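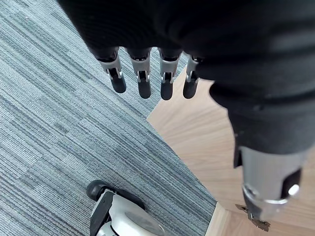 Undura Office Manipulation Set
Research package for cabinet and binder tasks

Undura is a set of recorded robot demonstrations with a matching training method for opening office cabinets and handling the binders kept in them. Plasurix developed it for labs that already have an arm and a multi-fingered hand and want a policy they can test on ordinary furniture.

The set holds 2206 demonstrations, recorded at the Sancombe site in a working office. Each one pairs a head view with a wrist view, along with joint positions and hand commands on the same clock. Furniture was left where the office keeps it, beside desks and partition panels, and the carpet and lighting were not changed for recording.

What the method does

Most policies trained on whole demonstrations do well on the reach and poorly on contact. Undura splits each demonstration at the moments when contact begins or ends and trains a short policy for each piece. A small selector decides which piece runs next. The door is treated as its own problem. The policy has to find the free edge, pull without twisting the wrist, and let go once the door is clear of the opening.

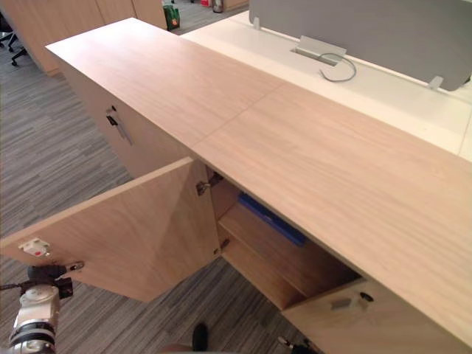
Hinge side and door width are not given to the policy. It estimates both during the first part of the pull and corrects its path as the door moves. If the estimate does not settle, the arm backs off and starts the pull again, up to 3 times, before it reports a failure.

Binders are handled with the fingers extended. The hand makes contact at the front edge first and closes only after the contact estimate is steady. Flat-lying binders were the hardest case in our tests and account for 370 of the demonstrations.
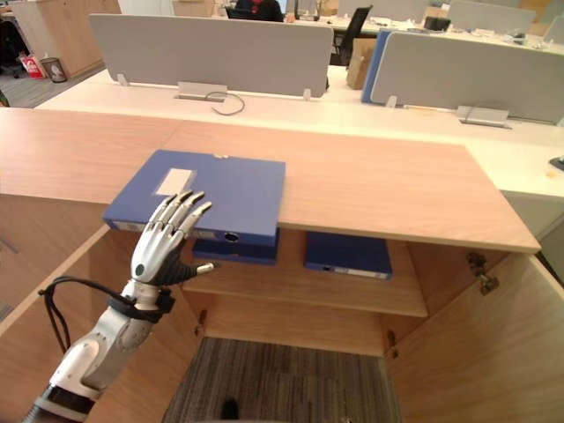 Results

We ran 200 trials on cabinets held out of training. The full method finished 164 of them, door and binder together. Most failures came during the binder stage, usually when the hand closed too early. We have not tested sliding doors, locked doors or glass fronts.

Included

Synchronized recordings with contact labels
Training and evaluation code
Trained weights for the door and binder stages
Calibration guide for head and wrist cameras

Requirements

One arm with wrist camera, one head camera, and a workstation with a recent graphics card. Hands other than the Khumalo four-finger model need a new command mapping, described in the guide.

Licensing

Free for academic use. Commercial terms on request from Plasurix. The next update is planned for September and adds drawer tasks.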